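Last updated: May 26, 2022

4.2 Picking from an open container

We evaluate the Trodier grasp selector on a task where the objects touch each other and can roll. The container is a wire mesh basket, and the robot must take out one ball per attempt. We recorded 644 attempts. Of these, 400 were used for training and 244 were kept for the test. The target ball is given to the policy by its color.

Figure 3 shows the gripper above the basket at the workspace. The background was not covered with a curtain, and people were allowed to work behind the table during the recording.

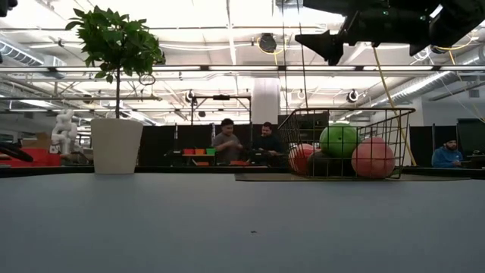 Figure 3. Workspace with the gripper over the mesh basket and the balls.

Why is a ball more difficult to grasp in a basket than on a flat table? The fingers must enter between the ball and its neighbors, and a small contact on one side can move the whole pile before the grasp is closed.

The Harb baseline plans the grasp only once, before the arm goes down. Our method makes a new estimate during the descent and can correct the position of the fingers. In 24 of the test attempts the estimate changed to a different ball, and we count all these attempts as failures. The effect of the basket rim on the approach angle is studied in Section 4.3.

Comments

Clenley: Is the mesh included in the collision model, or only the rim?

Burkness: I would like to see the baseline with a second planning step. The comparison is a little hard on it now.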